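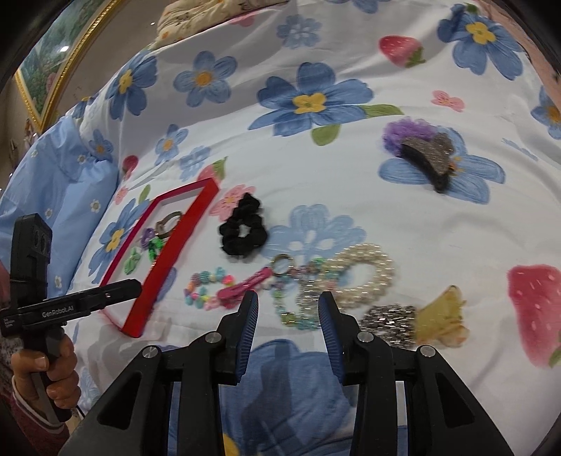
*Hair things and rings, out on the bed with the red tray.*

I sort my hair accessories and small jewelry on the bed twice a year, once in December and once when the weather warms up. It takes me up to 20 minutes if I leave my phone in the other room, and a whole evening if I don't. My cousin Kgomotso Buthelezi asked me to write down how I do it after she lost the same ring for the third time, so here goes!

**What you need**

- A bed, made, with the cover pulled flat
- One shallow box with a lid (mine was a gift box, and the lid does all the work)
- A soft dry cloth
- A few small zip bags
- A mug or bowl for anything broken

**Step 1: Get it all out**

Go around and collect from everywhere. Bathroom shelf, coat pockets, the car, the bottom of your gym bag, the dish by the sink. I always forget the gym bag (I use a Bekska one with a tiny inside pocket that eats clips). Don't sort while you collect or you'll end up standing in the hallway trying on bracelets, which is how I lost a Saturday once.

Then tip everything gently onto the bed. I like a bed better than a table because beads don't bounce off it and roll under the stove. The one drawback is that a busy print hides things, so run your flat hand over the cover at the end to feel for anything you missed.

**Step 2: Spread it into rows**

Spread things out so that nothing is buried. You don't need straight lines, just enough room to pick up each piece without dragging three more along with it. Big fluffy stuff can go toward the top, and fine chains should come down close to you where the light is good.

If two chains are knotted, lay them flat and work at the knot with a pin. Pulling makes it worse. I put a drop of baby oil on a really bad one and wipe it off after with the cloth.
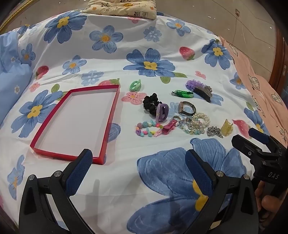

Bracelets are the part I'm fussy about, so I do them before anything else. Stretchy ones get a little tug to see if the elastic has gone slack, and ones with a clasp get opened and closed twice. Keep the delicate ones apart from the hair clips while you check them - a claw clip has teeth, and a multi-strand pearl bracelet like the one in my bottom row will snag on anything with teeth. Beaded ones are sturdier and can sit side by side. Anything with a dead battery or a loose bead goes in the mug for later.

**Step 3: Pull the hair off the hair ties**

Gross but quick. Coiled ties just need a rinse in warm soapy water. Scrunchies can go in a mesh bag with the regular wash, although I do velvet and tulle by hand and let them dry flat on a towel.

**Step 4: Fill the box**

I use the lid and the bottom as two separate trays:

1. Lid: whatever I wear every week. Rings first, then small clips, never more than one layer.
2. Bottom: bracelets and watches, each chain in its own zip bag with the end of the chain hanging out of the top so it can't tie itself up.
3. Neither: big claw clips and scrunchies. They bully everything else. Mine go in a basket in the bathroom.

I did buy a Piner drawer organizer last year, the one with 14 little squares, and I gave it to my friend Noel Cabrera for his fishing bits. The squares were too deep for me and I kept tipping the whole thing out to find one earring.

**Step 5: Deal with the mug**

Give yourself until the end of the month. If I haven't restrung it or bought the battery by the 31st, it goes. Single beads I save in a jam jar for my niece, who makes key rings.

Last thing, put the box somewhere you pass in the morning. Mine lives on top of the dresser next to the hairbrush, and Kgomotso's is on her windowsill with the ring in it (so far).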